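Court and Justice Reporter
Dusovberg Newsroom, Regional Desk
Full-time, two-year contract with possibility of renewal

The Dusovberg Newsroom invites applications for the position of Court and Justice Reporter. The successful candidate will cover criminal and civil proceedings in the district courts, follow police investigations from first report to verdict, and prepare weekly summaries of pending cases for our print and online editions. The position reports to the Regional Editor, Erasto Mosoti.

The regional desk serves readers in 27 townships, many of which have no other local news outlet. Coverage of the courts has been carried by general reporters for the past seven years. The newsroom now wishes to assign this work to one person with the training and patience it requires.

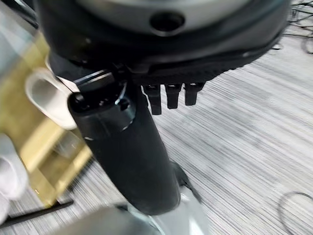 Duties

Attend hearings at the Itano courthouse and, when required, at the appeals court in Prasertsri.
Obtain and read complaints, court orders, inquest findings and judgments.
Maintain contact with police press officers, prosecutors, defense attorneys and the families of victims.
File same-day copy on major rulings by 7 p.m.
Keep the newsroom's register of open cases up to date.
Observe reporting restrictions, in particular those concerning minors and sealed proceedings.

Requirements

Applicants must have at least three years of reporting experience and a sound knowledge of criminal procedure. A degree in journalism or law is desirable and may be replaced by equivalent experience. Accurate note-taking is essential, as recording devices are not permitted in most courtrooms. A valid driver's license is required. Candidates who speak a second language used in the region are encouraged to say so in their letter.

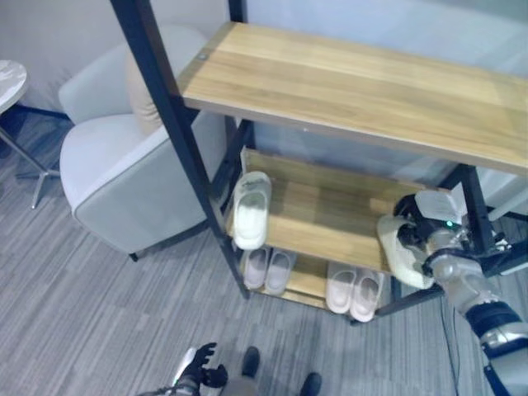
Work is divided between the regional office, the courts and the reporter's own home. Staff may work remotely up to two days a week when no hearing is scheduled. Home days count as full working days, and a reporter who is still in white slippers at the breakfast table is expected to answer the desk's calls as promptly as one in the press room. Evening and weekend duty is shared by rotation and compensated with time off.

Terms

The newsroom offers 28 days of paid leave, health coverage and reimbursement of 80 percent of approved training costs. Travel to court is paid at the standard mileage rate.

How to apply

Send a cover letter, a résumé, three published articles and the names of two references through the Floker recruitment portal. At least one article should concern a court case or police matter. Shortlisted candidates will sit a written editing test, followed by an interview with the Regional Editor. Interviews will be held in December. Incomplete applications will not be considered.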